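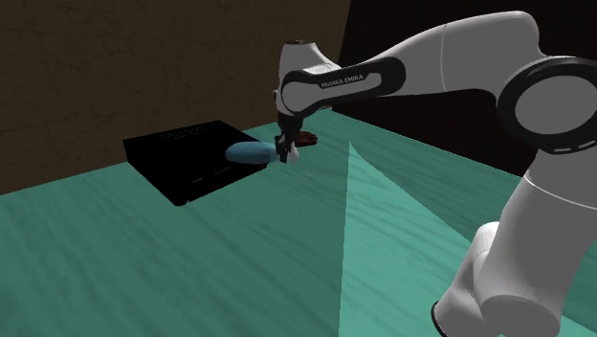
*Simulated Franka arm holding the blue object over the black slab.*

# Previk gripper trials (sim)

Hi! I put this set together to compare two gripper controllers on the same simulated arm, mostly to settle an argument with Daryna Kovalchuk (still not settled, by the way).

- **Episodes:** 2,962 with `pukard`, 859 with `trustthorpe`
- **Held out:** 211, all `pukard`

I ran way more of `pukard` because it's so much faster to reset, so please balance the two before you compare scores! Friction is my best guess. If you've got better values, open an issue.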